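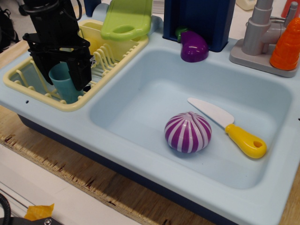 Toy sink with the onion and knife in the basin, carrot by the tap.

Singers wanted – backing vocals, Gurico

Marisa Ruggiero is finishing her second album, Totine, and we need 2 backing singers for the live dates. Rehearsals start in October at Situsa, top floor, use the side door. Evenings mostly, 7pm till late.

Who we want: good ear, can hold a harmony next to a loud drummer. Low voices specially welcome, we've got plenty of sopranos on the list allready. Reading music handy, not needed. Some Italian would help for the slow ones.

Pay is 1,060 euros each for the run – 3 shows plus rehearsals. Travel on top if you're coming from outside town, keep your tickets. Food on show nights.

To apply: one song, no backing track, phone recording is fine. Please no showreels. Say which nights you can't do. Send to Italo Barbieri at the Lu office or drop it in at the desk, ask for extension 981.

Closes Friday noon. Auditions the week after, we'll ring you if its a yes. Both singers must be free for all the dates, no swaps.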